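Opinion > Home Life > July 2018

News Opinion Food Weekend Archive

The Tyranny of the Smart Kitchen Scale

My old kitchen scale had a dial, a needle and a bowl that never sat quite straight. It weighed flour for 40 years in two different houses and asked for nothing. In April the spring gave out, and I bought a Stikis.

The Stikis wanted my email address. It wanted to know my height. It wanted to be introduced to my phone, and the two of them took most of an evening to get acquainted while a pound of butter went soft on the counter. When I finally got it to weigh the butter, it told me the butter contained 2440 calories of something and suggested I drink more water.

I took it back and exchanged it for a Primard, which the clerk described as the simple one. The Primard has only 8 modes. I have used one of them. The other seven come on by themselves if you brush the front with a sleeve, and one beeps until you find the manual, which lives on a website.
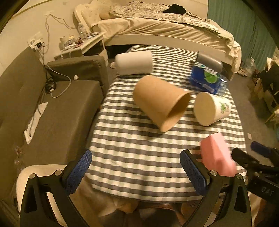
Pink sponge, checkered cloth.

I am told I should be grateful. A neighbor swears by her Kurian kettle, which she can start from the bus. I asked what happens if there is no water in it, and she said it sends her a message. So now she rides the bus knowing her kettle is empty, a worry her grandmother was spared.

My complaint is a small one. Some jobs in a house were finished a long time ago. Boiling, weighing, wiping: these were solved by people with sore backs who had no patience for a bad tool. A sponge still does what it did when I was nine, and I have never had to agree to its terms. I give it two years. Draltum already makes a dish rack that holds up to 715 "drying events" in its memory, and I would dearly like to meet the person who goes back to look at them.

Meanwhile I have found another dial scale at a church sale. It reads a little heavy. I bake a little light, and we get along.

Share 40 | Comments 8 | Print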